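Fil du 5 septembre 2026. Retour sur notre campagne de démonstrations à la pince tenue en main, tâche « ramasser de petits objets ronds et les déposer dans un contenant ». Notes de terrain, sans mise en forme.

1/ Cadre : le projet s'appelle Nutsugah. Objectif de la première tranche, 748 démonstrations exploitables. Pas de bras robotisé pendant la collecte, l'opérateur tient la pince et fait le geste lui-même. Le bras n'intervient qu'au rejeu.

2/ Une démonstration = un objet saisi, transporté, lâché. On avait commencé par des séquences longues (vider toute la surface d'un coup). Abandonné. Le découpage a posteriori coûtait plus cher que la collecte, et une saisie ratée au milieu contaminait tout le reste.

3/ Cadence fixée à 60 démonstrations par heure et par opérateur. On peut aller plus vite. Le résultat est moins bon : les gestes se raccourcissent, l'ouverture de la pince est commandée avant la fin de la descente, et la politique apprend exactement ça.

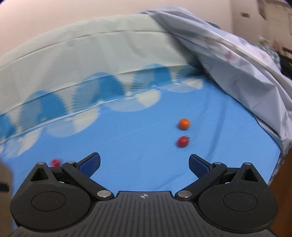

4/ L'ouverture des doigts à l'approche est le paramètre que les nouveaux opérateurs négligent le plus. Consigne : arriver grand ouvert, s'aligner, descendre, fermer. Sur un tissu bleu avec deux petits fruits rouges et un orange, genre tomates cerises, l'orange et l'un des rouges séparés par une mince bande de tissu, on a très peu de marge pour passer un doigt entre les deux. Il faut choisir l'axe de fermeture avant de descendre. Si l'opérateur corrige la rotation au ras de la surface, la démonstration part en catégorie B.

5/ Catégorie B = conservée, mais exclue de l'entraînement initial. On la réinjecte ensuite à faible poids. Sellthorpe fait l'inverse (tout dedans, filtrage après). Je n'ai pas de comparaison propre à montrer, donc je n'en tire rien.

6/ Surface souple : plus pénible qu'un plateau rigide, et c'est voulu. Un pli modifie la hauteur de contact, un objet rond peut rouler dès qu'on l'effleure. Une politique apprise uniquement sur table plane descend à hauteur fixe et appuie. On a eu le cas en novembre, sur la version précédente.

7/ Synchronisation. Le flux vidéo et la mesure d'ouverture des doigts n'ont pas la même latence. Chez nous, 16 ms d'écart, stable après mise en chauffe. À mesurer sur votre matériel, ne reprenez pas ma valeur. Méthode : fermer sèchement les doigts plusieurs fois devant la caméra, recaler sur l'instant du contact.

8/ Le dépôt, maintenant. Deux défauts récurrents chez les opérateurs : lâcher de trop haut, et rouvrir en remontant déjà. Le second est invisible à l'œil et très visible sur les courbes. On demande un temps d'arrêt net avant ouverture.

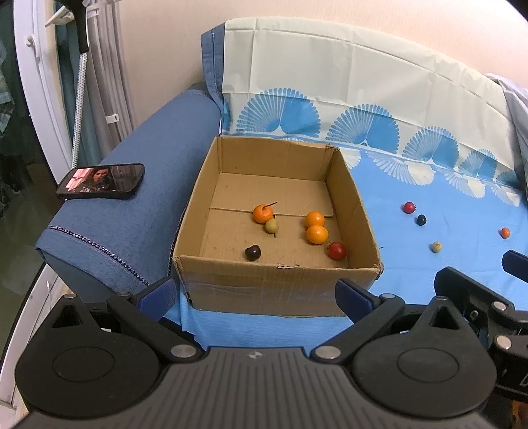
9/ Autre point sur le dépôt : varier la cible. Au début tout le monde lâche au même endroit, par confort. La politique converge alors vers un point unique et finit par poser les objets les uns sur les autres. Désormais la zone de lâcher est tirée au hasard et annoncée avant chaque essai.

10/ Même chose pour les positions de départ. On redisperse à la main entre les essais, sans grille. Une grille donne de jolies statistiques de couverture et une généralisation médiocre.

11/ Outillage : annotation sous Plenau, relecture accélérée, trois touches (garder, B, jeter). Trajectoires reconstruites avec Astico. La reconstruction décroche surtout quand l'opérateur tourne le poignet trop vite – dans ce cas on jette, on ne lisse pas.

12/ Rejeu sur le bras : on prend 100 démonstrations au hasard et on les exécute telles quelles, sans politique apprise. Si le rejeu brut échoue, inutile d'entraîner quoi que ce soit. Le problème est alors dans l'étalonnage ou dans la synchronisation.

13/ Ce que je changerais : former les opérateurs sur leurs propres courbes dès la première heure. Les consignes orales sur le temps d'arrêt ne tiennent pas. Une courbe d'ouverture affichée à côté de la vidéo, si.

14/ Pas encore traité : la téléopération en complément, pour les cas où l'opérateur passe par des poses que le bras n'atteint pas. Le protocole est écrit, pas testé. Je complète le fil quand j'ai des chiffres.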